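4. Preparing the work mat and the first gluing

Before you open the Pilance adhesive, please read this section until the end. The glue starts to set in 15 minutes and it is difficult to stop in the middle.

4.1 Lay the mat on the table with the smooth side up. The mat must be flat in all corners. If it was rolled for a long time, leave it overnight under some heavy books.

4.2 Wipe the mat with a dry cloth. Do not use alcohol, it makes the surface dull.

4.3 Put the small parts on the side of your writing hand, and keep the tubes closed until step 4.5.

Note: The mat in the Sodier kit is thinner than the mat in the older kit. Both can be used with this glue. 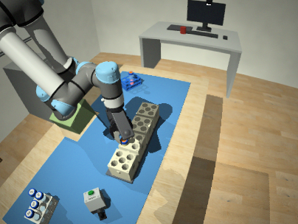
Alexiou wrote to us that on a cold table the glue needs more time, and that waiting 40 minutes before touching the joint gave a better result than the time printed on the tube. We tried the same in our workshop and we agree — in winter please use the longer time.

4.4 Test the two parts together without glue. They should meet without force. If there is a gap, sand the higher side a little and test again.

4.5 Open one tube only. Put a thin line of glue on one part, close the tube, then press the parts together for one minute.

CAUTION: Keep the glue away from eyes and from children. If it comes on the skin, wash with warm water and soap. Do not pull the skin.

4.6 Remove the extra glue with a wooden stick before it becomes hard. Continue with section 5, Clamping.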